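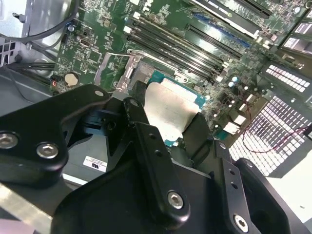
What does a computer processor do?
It follows the instructions in a program, one after another, and does the math each one needs. It is often called the CPU, a short name for central processing unit.

Every game, drawing, and school report on a desktop computer depends on this one part. The Landska Learning Center has prepared this page for young readers who would like to know what is kept inside the case.

Inside the Case
The largest board in a computer is the motherboard. The other parts plug into it or are joined to it by cables, and they send messages to one another through thin lines of metal. The power supply takes electricity from the wall and changes it into a form the parts can use. 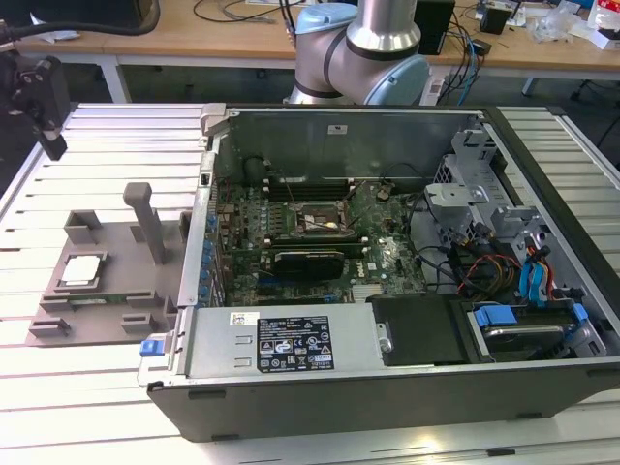

A desktop computer with its side panel removed. The power supply is at the bottom of the case.

The processor has a special seat on the motherboard called a socket. Many sockets have a metal frame and a small lever. When the lever is lifted, the frame can open. When it is pushed down again, the processor is held firmly in place.

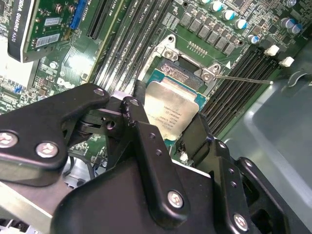
A processor must match its socket. A chip made for one kind of socket may not fit another, even if the two look nearly the same. The contacts are very small, and a bent one can stop the computer from starting.

The metal lid on top of many processors is called a heat spreader. Processors grow warm as they work, and the lid carries heat away from the chip to a cooler placed above it.

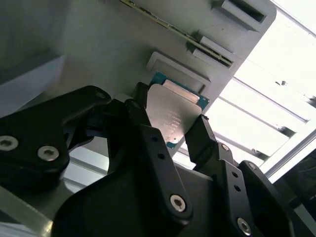
Words to Know
Memory: the parts that hold what the computer is using now.
Slot: a long, narrow opening where a card or memory fits.
Socket: the seat for the processor.

Children should ask an adult before opening any computer.

Page reviewed by Kevin Escobar, 8/19/25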